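Week five of the gripper job

I said I would write something once the collecting had settled down, and it has, more or less. We are into the fifth week. The total this morning stood at 282 usable episodes, all recorded by hand in the long room at Otirberg, and the first training run on them is due to start before the end of August.

For anyone who missed the earlier posts: the job is to teach an arm to do small bench tasks by showing it lots of examples. We don't drive the arm to make the examples. We hold a gripper ourselves, with a wide camera on it, and do the task the way we want it done. The software works out where the gripper was from the video and a motion sensor, and the learning part takes it from there. The task at the moment is putting a capped bottle into a rack slot and pressing it down until it seats. It takes a person four seconds. A usable recording takes a good deal longer than that once you add the setting up, the checking and the repeats.

Most of my first fortnight went on things that had nothing to do with learning. The map of the room has to be made before each session, by sweeping the gripper slowly over the bench and round the marker. If you hurry the sweep, the tracking drifts later on and you don't find out until the evening, when the processing has finished. I lost a whole afternoon that way, 70 episodes, and every one of them had the gripper sliding off through the wall about halfway. I now do the sweep twice and run a short test clip before recording anything I care about.

The clocks were the next problem. The camera and the motion sensor each keep their own time, and they disagree by a small amount that isn't the same every day. We film a clock code shown on a laptop screen at the start of each session and line everything up from that. It's dull and it works. I have a note taped inside the lid of the laptop that says CODE FIRST, and I have still forgotten it twice.

Then there's the question of what to vary. My instinct was to keep everything tidy: same rack, same bottle, same starting place. The first small model we trained on that sort of data was very good at exactly that and hopeless when the rack was moved by the width of a hand. So now the rack moves between every episode, the bottle starts in a different place, and every 13 episodes we change which end of the bench we stand at. We also vary the height we start from. I keep a sheet with the positions written out in a shuffled order, as a person left to choose for himself will drift back to the comfortable ones. I certainly did. When I plotted my starting positions from week two they made a neat little cloud in front of my right hand.

We have argued a bit over speed. If I go at my natural pace the video blurs at the turn and the tracking sometimes drops out. If I go very slowly the model learns to be very slow, and worse, it learns the little pauses where I was thinking. We settled on a steady pace with no stopping once the gripper has left the start. If you stop, you bin the episode and go again. That rule alone cost us a lot of recordings in week three, but the ones we kept are much more alike in their timing.

Mistakes are a separate matter. I used to throw out anything where the bottle caught on the edge of the slot. Now I keep it if I recovered in one movement, backing off a little and coming in again, and I tag it as a recovery. The arm is going to catch on that edge as well and it ought to have seen what to do next. I throw it out if I fumbled or if I used my other hand.

We have been trying out a sensor glove too, under the name Luvstead, which is only what we call the folder. The idea is to get finger positions as well as the gripper path. The glove takes a while to put on and has to be calibrated against a set of hand poses each time: flat, fist, each finger to the thumb, and so on. My poses on a cold morning don't match my poses after lunch, which shows up in the numbers. I wouldn't train anything on it yet.
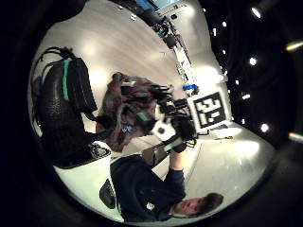 Kong, who read a draft of this, thinks I'm wrong to leave the glove out, and says that even poor finger data would help separate a firm press from a light one, so long as the model is told how far to trust it. The suggestion was to train two models on the same episodes, one with the finger readings and one without, and see whether the pressing gets any better. I think that's fair. It costs us one more night on the machine, so I've put it on the list for after the first run.

Storage is the other thing on the list. The raw video fills a drive faster than I had planned for, and the copy to Plellberg runs overnight and is sometimes still going when I come in. I've stopped deleting the rejected episodes by hand and just move them to a separate folder that doesn't get copied. If we want them later for some sort of failure set, they'll be there on the local drive.

Next week is the second rack, which has narrower slots, and a bottle with a taller cap. I've printed a new position sheet and charged the spare batteries.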